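Ticket: Zoubi 125 bogs down and dies when warm
Opened by: Ruairi Niven
Status: Open, waiting on parts

Hi again, me with the Zoubi. For anyone new to the ticket, it's the 125 scooter I bought in November, starts first kick from cold, rides beautifully to the servo and then turns into a lawnmower. Once it's properly warm it bogs at half throttle, coughs a couple of times and dies at the next set of lights. Give it 25 minutes in the shade and off it goes again like nothing happened!

Saulius Siliņa at Rutent asked me to start with the basics, so I've pulled the plug (light tan, looks fine to me), put in a new one anyway, and drained the float bowl. Bit of grit in there but not much. Main jet was clear, I could see daylight through it.

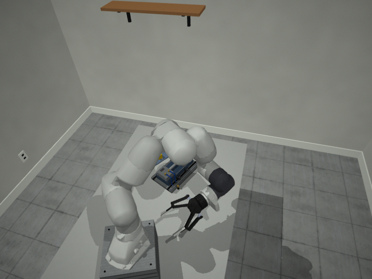

I also tried riding with the fuel cap cracked open, on Laine's suggestion, in case the tank vent was blocked. No change at all, and now my jeans smell of petrol. So I'm crossing the vent off.

Reply from Laine Rimkutė
Thanks Ruairi, and sorry about the jeans. Next time it dies, can you check for spark right there on the side of the road before it cools? Keep the spare plug and a spanner under the seat. If the spark's weak or gone I'd be looking at the pickup coil.

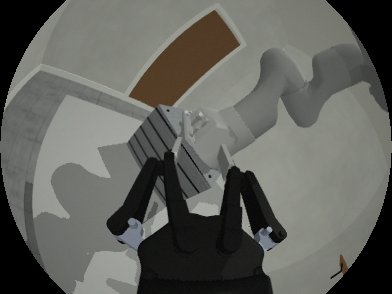
Black gripper, seen from the palm end

Okay, did that on the way home from work. It carked it outside the bakery and I had the plug out in a couple of minutes (burnt two fingers, worth it). Spark was there, but thin and orange, and every so often it skipped altogether. Cold, it's fat and blue. Put the meter across the pickup and got 127 ohms cold and 563 hot, which seems like a heck of a jump?

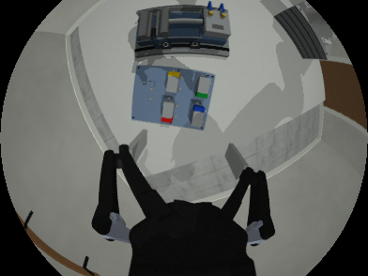 Page last changed: 2020-01-21

Reply from Saulius Siliņa
That's your fault, I'm pretty sure. It'll climb a little with heat but nothing like that. Leave the carby alone for now. Sistance and Brumex both list a pickup for your model, just check the plug colour before you order as there are 2 versions of the loom.

Mine's the white plug, so I've ordered the Brumex one. While I had the flywheel cover off I found the pickup wire rubbing on the edge of the case, so I've sleeved that and tied it back out of the way.
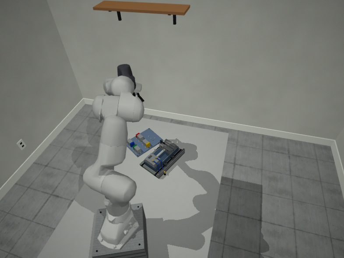
One more question while I wait: does the air gap need setting with a feeler gauge, or do I just bolt it up where the old one sat? The manual I've got skips straight from removing the flywheel to refitting the cover. I've scribed around the old bracket to be safe. Jaanus reckons a business card is close enough but I'd like a proper number if anyone's got one.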